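Sorting and Stacking Plastic Tableware on a Shared Table
Student Project Report, Household and Space Planning
Submitted January 8, 2021
Project group: Jamie Holroyd, Leonora Saludo, Arnulfo Cuadros
Supervisor: Yolanda Montoya

1. Background

The Jollness student residence provides a common kitchen for its occupants. Plastic plates, bowls and cups are kept on open shelving and are returned there after meals by whoever is present. The house rules state that tableware must be put away, but they do not state how. As a result, bowls of different sizes are stacked in any order, cups are placed inside bowls, and the stacks lean or fall when a single item is removed.

The project group was asked to propose a sorting method that a resident can follow without written instructions. The total budget was set at 30 dollars, to be spent on labels and cloth only. New shelving was outside the scope of the project.

2. Materials and Work Area

The work was carried out on a square table covered with a dark green cloth. The cloth reduces noise when items are set down and keeps light plastic pieces from sliding. The tableware consists of plates, bowls and a cup in bright single colors, among them purple, lime green, orange, magenta, red and blue. Color does not correspond to size in this set. The two red bowls are similar in size, while the orange bowl is considerably larger than the magenta one.

Before each trial the items were spread over the table without any stacking, so that every resident taking part began from a comparable position. The cup could be left upright or on its side.

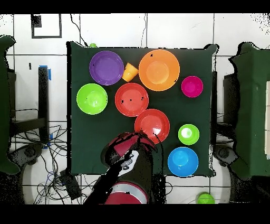 Participants were asked to clear the table into as few stacks as they considered practical. No time limit was given. A total of 91 trials were recorded over the course of the project, each on a one-page form designed by Leonora Saludo. The form notes the order in which items were picked up, the number of stacks, and whether any stack had to be taken apart and rebuilt.

3. Methods Compared

Method A, sorting by color. Similar colors are grouped first and then stacked. Participants found this method easy to understand, but it produced short, uneven stacks and left several single items over.

Method B, sorting by shape. Plates form one stack and bowls another, with the largest bowl at the bottom. The cup is placed last, beside the bowls.

Method C, free choice. Participants received no guidance. Most began with whatever was nearest to them and rebuilt at least one stack before finishing.

4. Results

Method B required the least rebuilding and was preferred by the majority of participants in the closing interview. The most frequent error was placing a small bowl down before a larger one, after which the larger bowl rested on its rim and would not sit level. Starting with the orange bowl removed this difficulty almost entirely.

Arnulfo Cuadros observed that participants tended to leave the cup until the end under all three methods, even when it lay between two items already in use.

5. Recommendations

The group recommends that Method B be adopted in the common kitchen. Two shelf labels, "Plates" and "Bowls, largest first," should be fixed at eye level. Cups should be given a separate place on the lower shelf. A cloth should remain on the table at all times and be washed weekly.

The recording forms have been handed to Abelardo Correa at the residence office, where they may be consulted on request.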